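Zukent Opens Pivska Branch With Evening Hours for Savings Customers

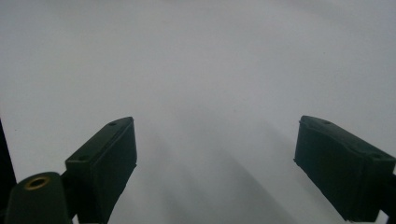 When does the new branch open?
Doors open in December, with counter service until 6 p.m. on every working day.

Zukent, the member-owned savings bank, is adding a branch in Pivska, its first outside Ciobanu. The office will have a staff of six and two private meeting rooms.

"Many of our Pivska members have been driving 30 miles to see an adviser," said Saodah Teoh, head of branches at Zukent. "They asked for an office closer to home — and for hours that work after a shift."

Existing members do not need to change their account numbers. New accounts can be opened at the counter with a photo ID and proof of address.

The branch is at 121 Tastoreo Street. Parking is behind the building.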